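Verstead Garment Repair Tape
Product reference: Fludby 117
Supplied by Tedier Textile Services

Verstead Garment Repair Tape is a self-adhesive woven patch material for the repair of small tears, punctures and worn areas in outdoor clothing. It is intended for use by schools, activity centres, hire stores and other organisations that maintain shared clothing between seasons. The tape is supplied on a roll and cut to size by the user. No iron or sewing machine is required.

Available formats
Single roll, 5 metres
Store pack, 15 single rolls in one colour
Stock colours: black, navy, grey, red, orange, forest green

Colours are matched to the fabrics most commonly held by hire stores. Customers who need a close match should request a swatch card before placing an order, as shades differ from one clothing maker to another and older garments may have faded. Swatch cards are free of charge and need not be returned.

Preparing the garment
The garment should be washed without fabric conditioner and allowed to dry fully. Loose threads are to be trimmed, and any filling that has worked its way out should be eased back through the opening. Wipe the area with the cleaning cloth supplied and leave it for 15 minutes. Round the corners of the patch when cutting; square corners lift sooner in the wash.
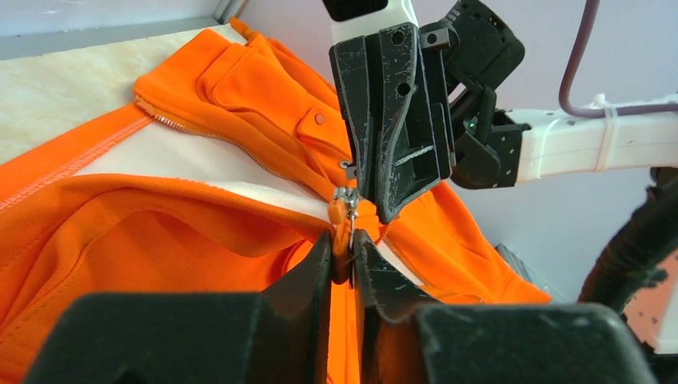 Verstead tape bonds best on smooth, tightly woven fabric and should overlap sound material on every side of the damage. Press firmly from the centre outwards, then leave the garment flat overnight. Fastenings need separate attention. On a zip-up jacket, such as the orange one shown, no part of the patch may reach the teeth or the path of the slider, and the front should be opened and closed fully before the tape is applied. If the zip itself is faulty, it should be replaced by a repairer, as tape will not correct it.

Limits of use
The tape must not be used on climbing harnesses, buoyancy aids, protective workwear or any item whose safety rating depends on the original fabric. It is unsuitable for fleece, knitted cloth and waxed cotton. Repaired garments may be machine washed on a cool cycle but should not be tumble dried.

Storage
Keep rolls in the sleeve provided, away from direct sunlight and heating pipes. Part-used rolls should be resealed after each session.

Ordering
Orders are accepted from account holders by post, telephone or email. Store packs ordered in December are dispatched when the warehouse reopens in the new year. Quantities above 128 rolls are quoted individually; please write to Chanida Saengthong, Institutional Sales. Questions on fabric types and washing should be addressed to Emiko Amano, Technical Enquiries.

Related items
Cheng zip slider set, assorted
Verstead seam sealant
Verstead cleaning cloths, refill pack

Page last revised January 15, 2019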